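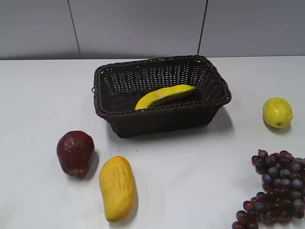

Search this site Search

Buying a Robot With Somebody Else's Money
Speaker notes, 8/23/23

Open slowly. Let people find seats. Thank the hosts, mention the coffee.

Start with the Mokholm budget. We asked for 106 thousand dollars and got 70. Pause here; anyone who has filled out a capital request will groan, and that's your warm-up act.

Next, what the first quote left out. Pfister sent us one page with an arm on it. One arm, one price, very handsome. Missing from the page: gripper, mounting, cabling, spare fingers, training, and freight. Read that list at normal speed, then read it again like a restaurant check.
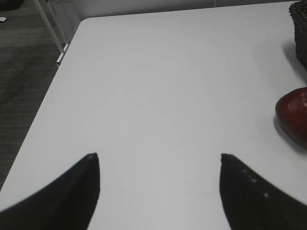

Fingers are a consumable. Budget for them the way you budget for printer toner, with the same resentment. We planned on one set a year. Plan on more, and buy the spares with the arm, while the salesperson still returns your calls.

Then the table. Our first plan gave 38 percent of the money to things that move and forgot that they have to be bolted to something. Tell the Plirora story if there's time (short version: lovely arm, floor couldn't take it, arm lived in a crate until April).

Slide on test goods. Ask the room what they'd spend. Somebody will say zero. Fake fruit and a basket are cheap, keep well, and nobody eats the test set.

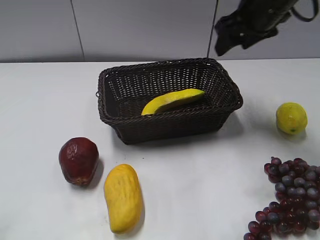
Artificial fruit, one basket, gripper at upper right.

Drutudia's quote is the good one. Put it up and leave it up. Every line has a price, including the dull ones, and the support contract says which hours somebody picks up the phone.

Ask for: 100 trial picks on your own items before you sign. If the vendor wants to use their items, be polite and keep your pen in your pocket.

Questions. If asked about payback period, give ours and admit we've revised it twice. Handouts are by the door.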